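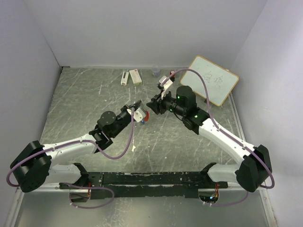

Lista de verificação de segurança – célula bimanual Promala
Ensaio de transferência entre garras, segunda série
Inspeção: segunda-feira, 13 de junho
Estados possíveis: C (conforme), NC (não conforme), OBS (conforme com observação)

1. Estrutura e fixação

1.1 Barra de base presa à estrutura, sem folga – C
1.2 Suportes brancos dos dois braços, aperto dos parafusos – C
1.3 Acabamento da barra de base – OBS
Tinta lascada em vários pontos. Desgaste superficial, sem trinca. Não exige troca.
1.4 Tampo metálico – OBS
Riscos em todas as direções. O método usa segmentação por cor, e o reflexo junto à parede do fundo gera falsos contornos. Manter a máscara de fundo gravada em fevereiro até nova calibração.

2. Cabos e alimentação

2.1 Cabos roxos, integridade da capa – C
2.2 Cabos roxos, percurso – NC
O cabo do braço direito faz um arco alto sobre o punho e passa diante do quadro branco. Em rotação máxima do punho, pode prender no canto da moldura. Afastar o quadro ou encurtar o laço antes da próxima série.
2.3 Laço do braço esquerdo junto à barra – OBS
Folga maior que a necessária. Aceitável na velocidade de ensaio.
2.4 Fiação nas aberturas da prateleira inferior – OBS
Faltam passa-fios nas duas aberturas. Pedido já feito à Wanigasekara.
2.5 Indicadores do punho direito em verde com o sistema energizado – C

3. Parada e limites

3.1 Botão de parada de emergência, acionamento e rearme – C
3.2 Corte de torque após a parada – C
Os braços descem por gravidade. Manter as mãos fora da área até o repouso completo.
3.3 Limite de força das garras – C
3.4 Distância mínima entre garras no software – OBS
Na fase de entrega as duas pontas quase se encontram no centro da mesa, e o limite anticolisão fica suspenso nessa janela. A suspensão deve terminar por tempo, mesmo que a política não confirme a preensão. Verificado em 2 ciclos consecutivos.

4. Área de trabalho

4.1 Objetos do ensaio fora da trajetória dos cotovelos – C
Caixas e copo plástico alinhados no fundo.
4.2 Tampo livre de resíduos – NC
Fragmento branco no meio da mesa, entre os braços. Retirar com o sistema desligado. Resíduos claros já foram segmentados como peça em ensaios anteriores.
4.3 Quadro branco estável – OBS
Apenas apoiado. Fixar na parte inferior.

5. Registro e método

5.1 Versão da política carregada: Ela, ramo de transferência – C
5.2 Episódios registrados contra episódios previstos – OBS
Previstos 1.104, registrados 1.024. A diferença corresponde a episódios interrompidos pela parada de segurança. Não devem ser descartados: entram na taxa de falha, conforme o protocolo Grirnamska.
5.3 Episódios com contato entre garras, marcados à mão – C
Total de 346. A maioria ocorre na fase de entrega, com força abaixo do limite do item 3.3. O resultado sustenta a entrega com complacência no braço receptor, mas ainda falta repetir a série com complacência nos dois braços.
5.4 Sincronismo entre vídeo e juntas – C

Parecer: célula liberada para operação assistida, em velocidade reduzida. Operação sem assistência bloqueada até a correção dos itens 2.2 e 4.2.

Pendências para a próxima inspeção: 1.4, 2.4, 3.4 e 4.3.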